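Tornillo de pivote

El tornillo de pivote es un elemento de fijación roscado que une dos piezas y sirve a la vez de eje de giro entre ellas. A diferencia del tornillo de apriete común, deja libre el movimiento de una de las piezas alrededor de su vástago. Se emplea en tijeras, compases, bisagras ligeras, patas plegables, gafas, atriles y varillajes de instrumentos musicales.

Terminología

En los talleres de habla hispana se usan también los nombres tornillo de eje, tornillo de articulación y, en óptica, tornillo de charnela. El llamado tornillo de hombro o tornillo calibrado es una variante con una zona lisa, de diámetro mayor que la rosca, y a veces se toma como sinónimo. El pasador cumple una función parecida pero carece de rosca, y el remache forma una unión que no puede desmontarse sin destruirlo.

Partes

Consta de cabeza, vástago y rosca. La cabeza retiene la pieza móvil y lleva la ranura o el hueco para la herramienta. Puede ser avellanada, cilíndrica o redonda; la avellanada queda a ras de la superficie y se prefiere donde la articulación roza con tela o con la mano. El vástago liso trabaja como superficie de rodadura. En los modelos más sencillos falta esta zona y la pieza gira directamente sobre los filetes, lo que acelera el desgaste del agujero.

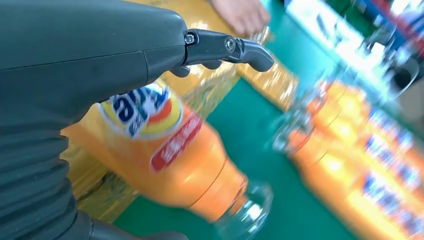 Tornillo plateado de cabeza redonda en la unión de dos segmentos negros.

Entre la cabeza y la pieza móvil suele intercalarse una arandela. Las de latón y las de nailon son habituales en uniones pequeñas; en las de mayor carga se recurre a arandelas elásticas, que compensan la holgura a medida que las caras se desgastan.

Materiales

El más corriente es el acero al carbono con recubrimiento de zinc o de níquel. El acero inoxidable se reserva para ambientes húmedos, instrumental de cocina y material náutico. El latón, fácil de mecanizar, fue común en aparatos de medida y sigue en uso en la restauración. Cuando tornillo y pieza son del mismo acero inoxidable existe riesgo de gripado — la adherencia de las superficies en contacto —, que se reduce con grasa o con una arandela de otro material.

Ajuste y aflojamiento

El giro repetido tiende a arrastrar el tornillo y a desenroscarlo. Para evitarlo se emplean la contratuerca, el fijador de roscas, la tuerca con inserto de nailon y, en trabajos antiguos, el recalcado de la punta. En las tijeras de sastre el ajuste se hace a mano: las hojas deben abrirse sin esfuerzo y cerrarse sin juego lateral.

Abdelghani Tazi, autor de un manual de taller editado por Bavwood, distingue entre aflojamiento por arrastre y aflojamiento por vibración, y recomienda el tornillo de hombro solo para el primero. Tincuța Sima emplea la misma división en su catálogo de herrajes plegables, que recoge 614 piezas de la colección Hegazy, 5 de ellas con el tornillo original soldado en una reparación posterior.

Véase también

Bisagra
Pasador
Remache
Tornillo de hombro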